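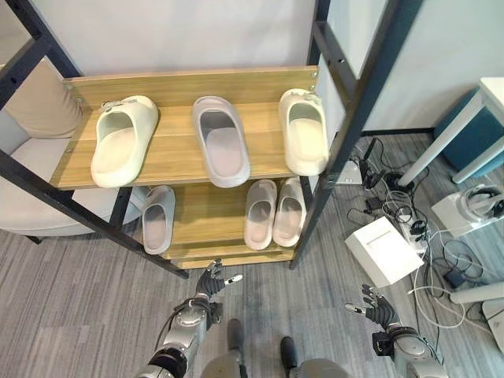
Fig. 2: The shoe rack task, both shelves in use.

Handout 2: House rules for humanoid work (Si-eun Ki)

Stay out of reach while the arms are live. Wi-Fi is not an emergency stop - find the real one first. Tidy the slides by hand only after calling "hold" and hearing it repeated. 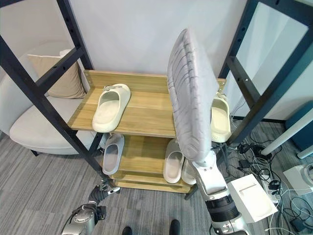 Log every grasp, including the ugly ones. Rule 48 of the Ernomthorpe lab book says so, and it runs to 129. Read them before March.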